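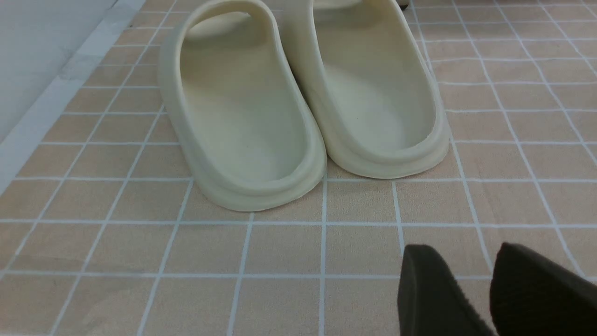 By the editor of Sikis | 6 Dec 2024 | Talking To

Norbert Juhász has his clinic above the Takács bakery, up a flight of stairs that he admits is a bit steep for people with sore feet. "I did ask about a ground floor place," he says, putting the kettle on. "They wanted another 4000 a year for it. So I put in a second handrail."

I should say that I'm a patient. I've been going to Norbert since my heel started playing up in October, and every time I come away with a page of things I wish I'd written down properly. This time I brought a recorder and no sock on the bad side, just in case.

He didn't start out in feet. He spent eleven years at Hiltex, the curtain and upholstery mill, mostly on the cutting floor. It was concrete, it was cold, and by his late twenties he was limping home. "I thought that was what work was. My dad limped, my uncle limped. You got in, you sat down, you didn't get up again until bedtime." A physio who came round the mill for a health day told him his calves were like rope and showed him two stretches against a filing cabinet. He went to evening classes the year after.

I ask what most people come in with and he laughs. "Heels! Heels, heels, heels. Then big toes." He keeps a paper ledger of every visit (he has a computer as well, but doesn't trust it) and he turned it round so I could see. He was on 3397 visits since he opened, and he'd gone back through them one wet weekend and marked the heels in green. There were 1229 green ones. A lot of those are the same people coming back, he says, and a good few of them are me.

What he really wants to talk about is people who stand for a living. Hairdressers, cooks, teachers, the bakers downstairs. He says they all turn up asking which shoe to buy, and he'd much sooner hear about their day. How long are you stood in one spot? Do you get to sit for your break or do you spend it queuing? "A hairdresser told me she hadn't sat down between nine and six for years. Then she asks me about insoles. I said, get a stool."

So does he care about shoes at all? He does, a bit. He likes people to have two pairs for work and swap them over, so each pair gets a day to dry out. He thinks most adults are wearing the size they were at twenty and should get measured again, late in the day, standing up. And he's got strong views on hard floors at home, where he reckons plenty of people go barefoot all weekend and then wonder why Monday hurts.

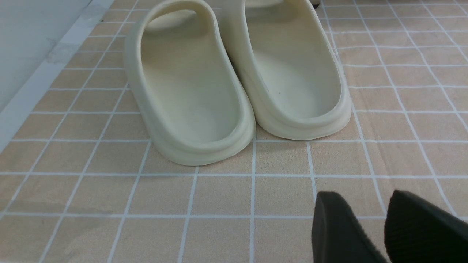 Slides on a tiled floor.

"Slides, slippers, clogs, I don't mind," he says. "Something with a bit of give. If your toes are clawing to keep them on, they're too big." I looked down at my own feet at that point and changed the subject.

The other thing he runs is the Bruvum walk, which goes out along the old canal and back and is meant for people who are getting over something. It's slow and there are benches. He has a chart of the distance on the back of the door, every walker's miles added up together, and it had got to 1608 when I was there. There's no prize. One chap in his eighties has done more of it than anybody, Norbert included, and apparently brings this up.

I asked him for one thing to do tonight, no kit, no money. "Calf raises while you brush your teeth. Hold the sink. Up slowly, down even more slowly, and stop if it's sharp." How many? "Until you're bored, then two more."

I've been doing them for a fortnight now – my teeth are very clean – and the stairs at Norbert's are getting easier. He's got me down for another look after the new year.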